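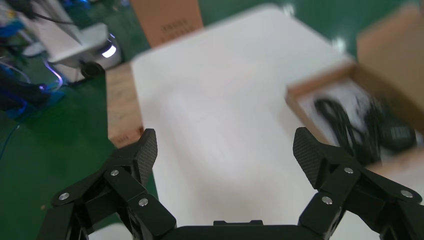 Jaws open and empty, with the cable box waiting at the right-hand side of the board.

Workshop tips: when the gripper won't let go (or won't hold on)

I had a proper scare with our arm last November and I've been meaning to write it up ever since. It was halfway through lifting a coil of cable when the jaws stopped dead with the cable pinched between them. No beep, nothing, just error 2316 on the screen. I did what everybody does and reached in to tug it free, and of course that was the moment it decided to open! It caught the side of my thumb on the way. Only a bruise, but I felt very silly, so these are the things I do now.

Power off before fingers in. I mean off at the wall, not paused. Paused only means it's waiting, and mine started up again without me touching a key. Then count to 18 before you go near it (that's how long my Zaltska supply takes to run down, so check yours).

Don't yank. If something is stuck in the jaws, hold its weight up with one hand and ease it out sideways. Pulling straight back drags on the pads, and the woven carbon-fibre sort don't like it. A wooden spoon handle is lovely for nudging things along, and I'd much rather lose a spoon than a fingernail.

Check the screws on the links. My jam was down to one screw that had worked loose, so one finger was lagging behind the other. I dab a bit of nail varnish across each screw head and onto the link next to it, and if the line breaks you know it's moved. Two minutes with a small screwdriver and you're done.

Mind your cables. Loose loops are the worst thing to grab, they slip about and wrap round the joints before you can say knife. Tie each coil in two places with soft ties (the Simanjuntak ones from the market are fine, the cheap ones snap) and put the ends in the box first. And keep any cables on the floor well away from where you stand, I've gone flying over mine more than once.

Put a plain white board down under the job. It wipes clean, and a dropped screw shows up on it straight away, where on the bare wood you'd be hunting for ages. A few blobs of Uvollow putty underneath stop it creeping.

Keep the stop button where your other hand is. Mine used to be behind me, on the Mesance shelf with the glue and the tape, and a fat lot of good it did there. It's on the table leg now, at knee height, and I try it every morning before I switch anything else on.

Updated July 18, 2020, with the bit about nail varnish. Red shows up best on black.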